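Stekau bottle crusher: three months in, and I want my wall space back

I didn't go looking for a bottle crusher. My brother-in-law got one for his garage and spent most of a cookout in August telling us how it had changed his recycling day, and by the time the burgers were done my husband had ordered the same thing. So we own a Stekau wall crusher, the long-handled kind, and I've used it enough now to have an opinion that isn't his.

The claim on the box is that it cuts your recycling volume "by up to 80%." I have no patience for "up to." A raffle ticket is worth up to a new car. What I wanted to know was whether we'd put the bin out less often, whether it was faster than stepping on the bottles, and whether our recycling service even wants them flat. The last one should have come first, and I'll get to it.

What you get

One steel frame with a sliding plate, one lever with a foam grip, five screws and a folded instruction sheet in very small type. The holes in the back plate are spaced for a stud that isn't in my wall or, I suspect, in anybody's. We ended up putting a piece of scrap two-by-six across two studs and mounting the crusher to that. If you're renting, forget it.

It cost us just under 40 dollars. The Prorkard version, which looks to me like the same frame in a different paint color, was a few dollars less when I checked and a few dollars more a week later.

The foam grip started turning on the lever almost right away. A dab of contact cement fixed it, but I don't love gluing a new thing.

Cans

On cans it's good, and I'll say so plainly. Pull down, the can folds into a puck, the puck drops through the slot into whatever you've put underneath. The action is smooth and it doesn't take much arm. My mother-in-law can do it and she has a bad shoulder. If you drink a lot of seltzer, you could stop reading and buy one.

Thin cans sometimes fold sideways and jam against the rail. You have to lift the handle and fish them out, and the edges are sharp. Wear a glove.

Bottles

We go through far more plastic than cans in this house, mostly soda and water, with the odd juice. My daughter's friends alone could keep a bottling plant open. 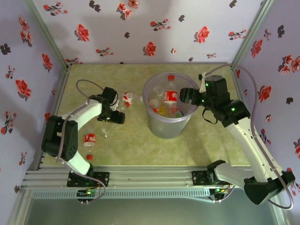
The trouble starts with the cap. Leave it on and the bottle fights back — the air has nowhere to go, and once I had a cap come off hard enough to hit the water heater. Take it off and the bottle flattens nicely, then slowly puffs back out in the bin to something like two thirds of its old size. The instructions tell you to crush and then put the cap on while the lever is still down. That takes three hands. I have tried it with the bottle turned around, with the cap loose, and with a teenager helping. The teenager method works but is not always available.

Then there's size. A half-liter fits. A two-liter does not, no matter what the drawing on the box suggests, and those are the ones that take up the room. You can step on a two-liter first and then feed it in, at which point you have already done the job with your shoe.

I tried to be fair about the time. One evening I did a full bag with the crusher and the next a similar bag by foot, on the garage floor, caps off, stomp, caps back on. The foot was faster. It was also louder and I felt ridiculous, but it was faster, and I own the shoe already.

Whatever you use, drain them first. A spoonful of old cola left in the bottom comes out as a fine mist at chest height. The Stekau has no drip tray. Nurkeo sells one as an add-on that is supposed to fit several brands, and I refuse to buy an accessory for a thing I'm not sure I wanted.

Other people's experience

I asked around, thinking I might just be bad at this. Fouzia Mughal, two doors down, has had the Seok floor model for over a year. Hers works with a pedal and stands on its own, so there's no drilling, and she likes it. She also does almost 300 cans a month between the house and the softball snack stand, and she told me she doesn't bother putting bottles through it. They go in a bag as they are.

Andor Illés, who runs the desk at our drop-off center, was less polite. I brought him a bag of my flattened bottles and he asked me why I'd done that. Our center sorts partly by machine, and flat plastic can end up going along with the paper. He'd prefer them whole, empty, with the caps on. For the deposit machines at the grocery store it's worse, as ours has to read the label, and it spits a crushed bottle right back at you. I lost the deposit on 37 of them before I figured that out. At a nickel apiece I'll live, but I'd been doing extra work to get less money.

Rules differ by town. Call yours before you spend anything. I should have, and the seller's page doesn't mention it. 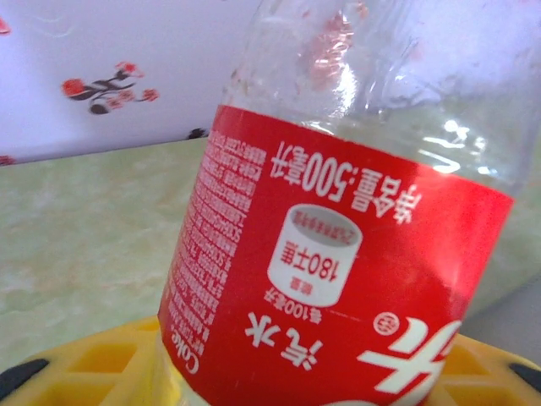
Build and wear

Three months isn't long. The frame is solid and shows no bending. The paint has worn off the slide where the plate rubs, and there's a little rust there already, though our garage is damp. One screw backs itself out every couple of weeks and I tighten it when I hear the rattle. I've seen buyers complain about cracked plates in cold weather and can't say either way yet.

The warranty is one year and asks for the original receipt and the original box. Who keeps the box?

Did we put the bin out less?

A bit. We skipped one pickup in three months, and that was a week half of us were out of town. My husband counts it as a win for the crusher. I don't.

Should you buy it

For cans, in a town that takes them crushed, with a wall you can drill into: yes, it does what it should, and I'd pick whichever brand is cheapest that day. For plastic bottles I'd keep your money. A second bin costs less, holds two-liters and doesn't throw caps at the water heater.

Two and a half stars, with the half for my mother-in-law, who thinks it's fun and has asked if she can have ours. I said yes. My husband hasn't been told.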